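Dindness Home Help > Lighting > Low voltage

Is a cheap step-down module really safe for picture lights?

tinbucket
Posted November 2025

I bought two Gremomitz clip-on picture lights for the living room. They want 5 volts at 500 mA each. What I already have is a 12 volt supply tucked inside the closet behind that wall, left over from some shelf lighting that I took out in October. The guy at the Arumugam counter told me to put a little buck converter in between and forget about it. "Forget about it" is the part I don't love. He also tried to sell me a surge strip.

The listing for the one he suggested claims it's good for 3 amps, has short circuit protection, and is "96% efficient." No test report, no mention of what temperature any of that was measured at. I've seen the same board sold under several names with different ratings, so somebody is making numbers up.

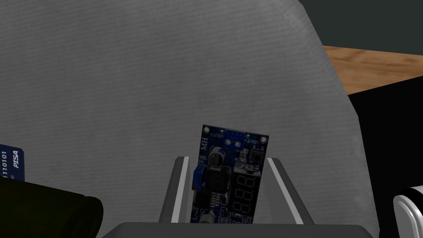 DC-DC buck converter with a three-digit display. The button is marked S1.

What I want to know is whether I can leave one of these running six hours every evening inside a closet, or whether I should just buy the Mindham plug-in adapter and live with a cord hanging down the wall. The adapter costs more than both lights did.

shelf_and_bracket
It'll be fine, I've had one going for years. Set it to 5V and done.

ohmsweetohm
"Fine for years" doesn't tell you much when we don't know what load it was carrying. Some actual numbers: two lights at 500 mA is 1 amp, or 5 watts out. Even if the thing is only 85% efficient, it's losing less than a watt as heat. A small board can handle that in open air. I'd ignore the 3 amp claim completely, but you aren't asking it for 3 amps.

What I would not do is trust the display. Set the output with nothing connected, then check it with a real meter at the output terminals. Then check again with both lights on. If it sags or wanders, send it back. Do this before the lights ever touch it, because these boards often arrive set to whatever the factory last had them on, and 12 volts into a 5 volt light is a short evening.

Also put a fuse on the 12 volt side, near the supply. Short circuit protection in a listing is a phrase, and a fuse is a fuse. And get the board into a vented plastic box. Bare boards lying on a closet shelf next to sweaters are how you end up posting here again. 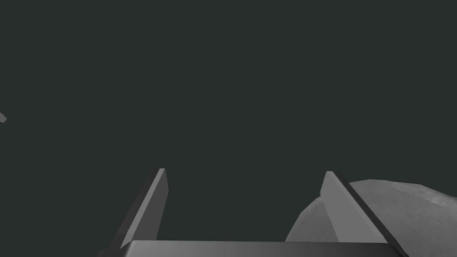
lamplit_717
I'd push back on one thing. Everybody is arguing over the converter and no one has asked about the 12 volt supply. If it's one of the unbranded bricks that came free with shelf lights, that's the piece plugged into house current, and that's the piece I'd worry about. Look for a real safety listing mark on the label. If there isn't one, the Mindham adapter suddenly looks cheap.

And don't run the low voltage wire through the wall loose. Use cable rated for in-wall use - your local code probably says so anyway. Same goes for the adapter cord, which shouldn't go inside the wall at all.

One more, from somebody who did all this and regretted half of it: hold the lights up in the evening first. On a dark wall a clip-on can throw a hot spot across the top of the picture and leave the bottom in the murk. Anything behind glass will glare. 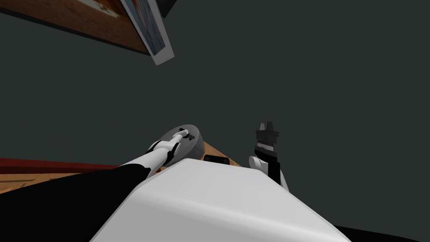 Dark gray-green wall, pictures hung at the upper left.

tinbucket
OK, checked the brick. The label has a model number, 514 something, and no safety mark of any kind, so it's going to e-waste. I'm still not convinced the Mindham is worth the money, but I'll try one light on it before I cut into drywall for anybody.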